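4.2 Changes in the work at the collection benches

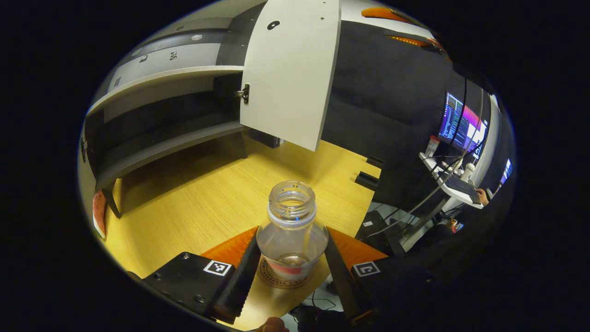

Figure 3. Grasping an open plastic bottle with the hand-held gripper at a collection bench. The square markers are mounted on the gripper housings.

The first group of tasks to change at Comura was the handling of returned and sample containers. Before the project, the bench staff received containers from the intake room, checked them against a list, emptied and sorted them, and placed them in trays for the washing line. The work was done by hand and at a pace set mostly by the washing line itself. Under the new arrangement, the same people spend part of each shift performing short handling episodes with a hand-held gripper (Figure 3), and the recorded episodes are used to train the policy that runs on the two fixed arms in the sorting cell. The arms take the regular containers. The benches keep the irregular ones, and also supply the demonstrations.

The division between regular and irregular was drawn up by the integrator, Vinix, and revised twice during the study period. In the first version it followed the shape of the container only. In the second it also took account of whether the container was capped and whether liquid remained in it. Thin-walled bottles without a cap were assigned to the benches in both versions, on the grounds that a closing force suitable for a full bottle can deform a nearly empty one. The bench staff had raised this point before the first version was issued, and it is recorded in the minutes of the planning meeting, but the closing force on the arms was not made adjustable until the second revision.

4.2.1 Content of the task

A bench episode consists of an approach, a grasp, a lift or a slide, a placement and a release. The operator holds the gripper in one hand and closes the fingers with a trigger. An episode is started and ended by the operator, who also decides whether to keep or discard it. Discarded episodes are not counted toward the shift target. The target was set at 65 kept episodes per shift when the benches opened in January and was not changed during the period covered here. By the end of the period the archive held almost 4000 kept episodes.

Operators described the task as slower than the work it replaced and more tiring to concentrate on. Interview material on this point was consistent across shifts. A grasp that would take no thought with the bare hand has to be planned with the gripper, particularly the angle of approach and the height at which the fingers meet the object. On a bottle that widens below the neck, a grasp placed too high tends to slip upward along the shoulder as the fingers close. Most operators reported that they had stopped noticing this after the second or third week, and several said that they now held their own hand differently when reaching for a bottle at home.

The physical load also changed. Lifting fell, as full trays are now moved by the cart that serves the sorting cell. Static load on the forearm and wrist rose. The gripper weighs more than any container in the regular group, and the operator holds it throughout an episode. Staff at three of the benches asked for an arm support. A spring-balanced support was tried and rejected by the operators, who found that it pulled the gripper toward the center of the bench and made low approaches difficult. A padded rest at the front edge of the bench was accepted and is still in use.

4.2.2 Judgment and rejection

The decision to keep or discard an episode turned out to carry more of the skill of the job than the designers had expected. The written instruction gives four grounds for discarding: the object was dropped, the object was knocked before the grasp, the fingers closed more than once, or the markers on the gripper were covered. Operators applied further grounds of their own. They discarded episodes in which they had hesitated, episodes in which the placement was correct but "ugly" and episodes in which the contents had moved a great deal. None of these appears in the instruction.

Vinix at first regarded the additional discards as lost output. A comparison by Ververidis of two policies, one trained with the hesitant episodes restored and one without, showed longer pauses before grasping in the first. The comparison was small and was not repeated on other container types, and we do not draw a general conclusion from it. Its effect on the site was nevertheless clear. After it was circulated, the operators' own grounds were treated as legitimate, and the supervisor stopped asking for an explanation of discards unless they exceeded 8 in an hour.

Michailidis, who conducted the interviews on the late shift, notes that the operators did not agree among themselves about hesitation. For some, a pause before closing the fingers was a fault. For others it was how one handles a light bottle with liquid in it, and they kept such episodes deliberately. The archive therefore contains at least two styles of grasp for the same container, and there is no field in the record that distinguishes them. An operator label is stored, but under the agreement with the works council it may not be used to compare individuals. The labels were removed from the copy supplied to the authors.

4.2.3 Relations between bench and cell

Before the change, contact between the benches and the rest of the line was limited to the delivery and removal of trays. Bench staff now have a direct interest in how the arms perform, and they visit the sorting cell during breaks. The visits were not planned. They began in the early weeks, when the arms were stopped frequently, and continued after the stoppages became less common. Operators said they could recognize movements that came from the benches, and in a few cases claimed to know from which bench. We were not able to test this claim.

The practical result is an informal channel for reporting faults. When an arm mishandles a container, the cell attendant sets the container aside and takes it to a bench, where an operator records a number of episodes with it. The formal procedure requires a ticket in the Unent system, which is reviewed by the integrator and returned as a collection request. The median ticket took longer to return than the fault took to recur, and the attendants had ceased to rely on it by the midpoint of the study. Episodes recorded through the informal channel carry no request number. They were included in training all the same, as the import script does not check for one.

Two consequences should be noted. First, the archive is weighted toward containers that caused trouble, in proportions that cannot be reconstructed from the records. Second, the attendants and operators have taken over a part of the planning work that had been assigned to the integrator. This work is not described in either job profile, and it is not reflected in the pay grade. The matter was under discussion when our access ended.

4.2.4 Staffing

No positions were removed at the benches during the study. Two vacancies in the intake room were left open, and management attributed this to the cell. The bench staff themselves expected a reduction once the archive was considered complete. When asked what complete would mean, supervisors and the integrator gave different answers – the former named the end of the contract, the latter a success rate on the regular group that had already been met once and then lost when a supplier altered its bottle.

The supplier change is instructive. The new bottle differed from the old in wall thickness and in the slope of the shoulder, and the arms dropped it often enough that the whole type was returned to the benches for nine working days. During that time the operators handled the bottle by hand for the line and with the gripper for the archive, in alternating hours. They regarded this as the heaviest period of the project. They also referred to it often in later interviews as evidence that the benches would continue to be needed, and the argument was repeated in nearly the same words by the shift supervisor.

The site operated by Papadakis, discussed in Section 4.3, took a different course. There the demonstrations were recorded by a separate team hired for the purpose, and the people who had sorted containers were moved to other duties before recording began.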